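Gripper lets go halfway through a lift - fault 19?

Tyyne Hakala
My Makori arm picks things up nicely, then drops them a few seconds later. Shiny plastic is worst.

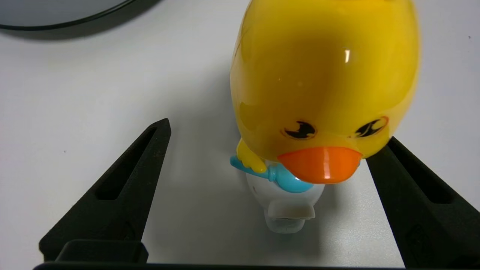
Fault 19 comes up each time and I have to restart. I've got grip force at 70 and it was fine until February - same fingers, same table.

Dasville
Turn it off and on?

Maleo
Check the cable at the wrist before you touch the force setting. Mine had worked loose.

Tyyne Hakala
Reseated it, still faulting, and now I'm scared of crushing the chocolates.

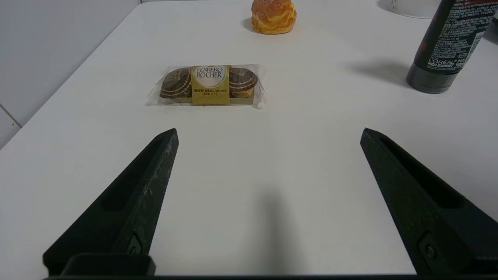
Laneck
Drop the force to 11 while you test, and keep your hands well clear when you restart. Mine snapped shut on me once.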